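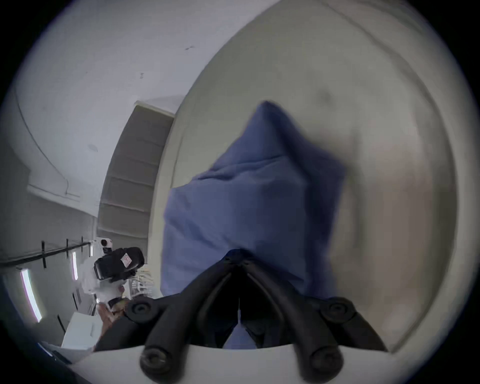

Curved fingers on the hand-held, blue cloth in the grip

Print this page | E-mail this thread
Filed under: Grippers & end effectors > Soft stuff, cloth, cables

plidham_pete
So I've had the linked-finger set on the handle for a fortnight now and I'm a bit smitten! My old Ornavby parallel jaws were fine on boxes but hopeless on fabric (I'd end up scooping at it like a toddler with peas). These close in a V and you can pinch a fold with just the tips. I've logged 563 cloth grabs so far and want to get to 2,000 before I put them on the arm.

tinsnips
Nice, but how many of the 563 were clean? I ran the Imhof pads on tea towels and got 972 good ones out of a bit over a thousand. Flat pads, dead boring, half the joints to wear out.

plidham_pete
Haven't scored them yet, will do. Which camera though? I've got the fisheye and you lose detail once the cloth moves.

Regula Camenzind
I'd keep the fisheye. I swapped to an 80 degree lens at Fultcombe and kept losing sight of whatever I was about to grab. Bit of blur is worth it. Don't agree on the Imhofs either, mine slid off anything thin.

tinsnips
Did you clean the pads?

Regula Camenzind
Yes I cleaned the pads.

Reader comments (3)

mossy: What torque are you doing the pivot bolts up to? Mine keep working loose.

gantry_gran: Same camera here, more light helped me a lot with the blur.

plidham_pete: Just nipped up by hand, mossy, with a dab of threadlock. Scores going up in May.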